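# Cups on soft ground: a gallery from the Dakano study

Text and project notes by Albane Vidal. We teach a robot to pick up drinking cups from places where cups are not supposed to be – on beds, on sofas, on folded laundry – and the demonstrations are made by a person who holds the gripper in the hand. 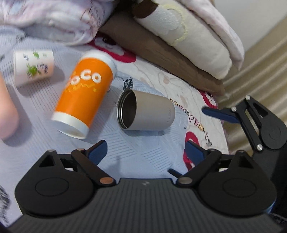 ## Bed, lying cups

An orange cup and a steel tumbler lie on their sides on a printed sheet, with a small white paper cup to the left. The gripper has blue finger pads, and its camera sees both the pads and the objects during the whole demonstration.

For us the lying position is the difficult one. A standing cup shows its rim to the camera, and almost any approach from the side will do. A lying cup can roll, and on a mattress it can also sink a little when the fingers push beside it. The person who demonstrates must decide where to hold it: on the body, near the open end or near the closed end. We did not give a rule for this decision. We wanted to see what people prefer.

## Why a bed

In the first version of the study we used only a desk. The policy trained on those demonstrations was good on the desk and very poor everywhere else. When we moved the same cups to a mattress, the robot came down to the height it knew from the desk, pushed the fingers into the blanket, and closed them on cloth.

We could have added a special program for cloth. We preferred to collect new demonstrations in ordinary bedrooms and leave the training procedure as it was. The Dakano collection was made for this purpose. It contains 2,000 demonstrations from 4 homes, and all of them are on soft surfaces.

Patterned sheets were welcome. Many of our sheets have letters, stripes or cartoon prints, and these are useful to us in a slightly annoying way. A round print on the cloth can look like the mouth of a cup when the camera is near. In the early tests the robot sometimes went to the print. With plain sheets we would not have noticed this problem until much later.

## How one demonstration is made

1. Put the cups on the surface, in any position. Do not arrange them nicely.
2. Start the recording with the gripper back from the cups, so that more than one is in view.
3. Choose one cup and go to it in a single movement. Small corrections are allowed and we keep them.
4. Close the fingers, lift to the height of your elbow, and hold for a moment.
5. Put the cup down again somewhere else on the same surface.
6. Stop the recording. Move the other cups by hand before the next one.

The last step was added after the first home. Without it, the cups that were not chosen stayed in one place for a very long time, and the policy learned to treat them almost as furniture.

We ask people to work at their normal speed. Very slow demonstrations look careful, but they teach the robot to wait beside the object, and then it waits there too long. In the second home we had one afternoon of such recordings and we removed them from the training set. They are kept in a separate folder for anyone who wants to study hesitation.

## What the camera gives us

The camera travels with the gripper. There is no second camera on the wall, and we do not measure the room. The position of the gripper is estimated from the video together with the motion sensor, with the Villaseñor alignment, which we use without changes except for the start of each recording.

The change at the start is simple. The original method expects a short view of a flat marked board. On a bed the board bends or slides, so we place it on the floor, look at it first, and then come up to the mattress. This takes a few more seconds for each group of recordings. The tracking was lost less often after we began to do this.

Heavy curtains and large white pillows are still a difficulty for tracking. They offer little texture when they fill the view. Printed sheets help here, so the same cartoons that confuse the grasp are good for the position. I find this quite fair.

## Metal, paper and color

The cups were chosen to be different in how they look and in how they answer to the fingers.

**Steel tumblers** reflect the cloth around them. On a striped sheet the outline becomes hard to see, mostly at the lower side. People usually take them by the middle of the body.

**Paper cups** are light, and they lose their shape under a strong grip. The gripper has no force sensor. The only information about the force is how far the fingers are closed, so the policy must learn from the opening width when to stop.

**Brightly colored cups** are the easiest to find and for this reason they are a small danger. If there is only one bright cup in a home, the policy likes it too much. We now bring a second one of another color to each home.

## From the hand to the robot

For the tests, the same type of gripper is mounted on a Neston arm. We call the hand version Grindley, after the street of our first workshop, and the name stayed. The finger geometry and the camera position are the same on both, so the video of a demonstration and the video of the robot look very much alike. The difference is that a human wrist is free and the arm has limits. Some of the approaches that people made without thinking could not be followed by the arm at all, especially when the cup was near the wall side of the bed.

We filter these approaches before training. The filter takes the recorded path, places it at several heights in front of the arm, and keeps the demonstration if at least one placement can be reached from start to end. It is not an elegant filter – it is slow, and it throws away some good grasps – but it removed most of the sudden stops.

## Result on the test bed

The test bed stands in our lab and was not used for any demonstration. The sheet, the blanket and all the cups in the test were also new to the policy. Each condition had 20 trials, and a trial was counted as good if the cup was lifted and held.

| Training data | Cups standing | Cups lying |
|---|---|---|
| Desk only | 10 | 4 |
| Dakano, soft surfaces | 20 | 10 |

The standing cups are no longer a problem in this setting. The lying cups are better than before and still not good enough. Half of the trials fail, and most of the failures are of one kind: the first finger touches the cup before the other is beside it, the cup rolls, and the robot closes where the cup was.

People have the same difficulty during collection, but they follow the cup with the hand. In our data this following is short and it is also rare, as experienced demonstrators do not make the cup roll very often. My present opinion is that we have collected too few mistakes. For the next home we will ask the demonstrators to begin some recordings with a light push on the cup, and then to catch it.

## Notes for people who want to repeat this

- Ask before you record in a bedroom. Explain that hands, bedding and personal things can be in the video, and show one recording to the family before you start.
- Clean the finger pads when you change from one home to the next. Lint from blankets reduces the grip on metal.
- Do not pull the sheet flat. Folds are part of the task.
- Keep the blanket pile on the bed if it is normally there. The robot has to learn where the mattress ends and the pile begins.
- Write down which cups were used together. We forgot this in the first home and had to find it again from the video.
- Change the demonstrator during a long session. After many repetitions everybody approaches from the same side.

The recordings from the fourth home are being checked now, and the version with rolling cups will be added to Dakano in December. Until then the table above should be read as the result for the present collection only.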